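Bread and the Household Economy
Notes for Week 6
Kosmas Spanos

Reading for this week: the Dodstead account rolls, pages 27 to 34 in the course packet, and the short chapter by Dimitriou on village ovens. Bring the packet to class. We will work from the transcriptions and not from the photographs of the rolls, which are hard to read without training.

1. Why bread

For most people in the towns and villages we are studying, bread was the main food and also the main expense. A laborer's family bought or baked bread before it bought anything else. When the price of grain went up, the family gave up meat, then cheese, then ale, and kept buying bread, often of a worse kind. This is why historians use the price of bread as a rough guide to how well people were living. It is a rough guide only. A family with a garden and a pig was less exposed to the market than a family in a rented room, even if both had the same wages.

Keep in mind the difference between the price of grain and the price of a loaf. They moved together, but other costs went into the loaf: milling, fuel, salt, yeast or barm, and the baker's labor. In places with little woodland, fuel could matter a great deal.

2. Weight and price

In many towns the price of a loaf was fixed and the weight was allowed to change. A penny loaf was always a penny. When grain was dear the penny loaf got smaller. The rules for this were set out in tables, with the price of grain down one side and the legal weight of the loaf across from it.

There were good reasons for doing it this way. Small coins were in short supply, and a price that moved by a fraction of a penny could not easily be paid. The drawback was that the buyer had to notice a change in size, and small changes are easy to miss. Most complaints against bakers in our sources are about short weight. Only a few are about bad flour.

The Dodstead rolls list 233 fines for short weight in a little under a century. Dimitriou reads these as a kind of license fee, paid by the same few bakers year after year. Look at the names in the packet and decide whether you agree. The fines are small and regular, which supports that reading, but there are also three cases where a baker lost the right to sell.

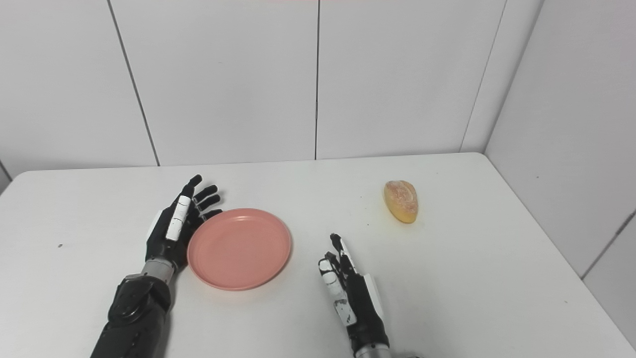

3. Kinds of loaf

White bread used finely sifted wheat flour. Sifting removed the bran, so the same sack of grain made less bread, and the bread cost more. Brown bread kept more of the bran. Below that came mixed breads made with rye, barley, peas or beans. The order of rank was well understood, and what a household served to guests was often better than what it ate alone.

Do not assume that the poor always ate the coarsest bread. In some towns laborers held on to wheat bread even in bad years and ate less of it. Employers and parish officers complained about this at length. Their complaints are useful evidence, but read them with care - the writers were not the ones going without.

4. Who baked

Home baking needed an oven, fuel and time. Many cottages had a hearth but no oven. People in this position had three choices: flat bread on a stone or griddle, dough carried to a shared oven, or bread from a baker. The village of Teritia had one shared oven for nearly 300 people, and the order of use was settled each January. Disputes over a missed turn appear often in the court record.

Dough sent to a shared oven was marked so that each family got its own loaves back. Some families cut a pattern in the crust and others used a wooden stamp. The oven keeper usually took a share of the dough as payment, and how large that share should be was another common source of argument.

At Meton the oven belonged to the mill, and tenants were required to use both. Compare this with Teritia when you do the reading. The question to ask is who gained when the rule was enforced and who paid when it was ignored.

5. For discussion

Was a fixed price with a changing weight fair to buyers?
What would a baker have to know in order to stay within the law?
How far can court records tell us what people ate on an ordinary day?

The short paper (two pages, double spaced) is due April 23, 2024. Choose one entry from the Dodstead rolls and explain what it shows about the sale of bread. Cite the packet by page number. Next week we move on to ale, and the reading is in the second half of the packet.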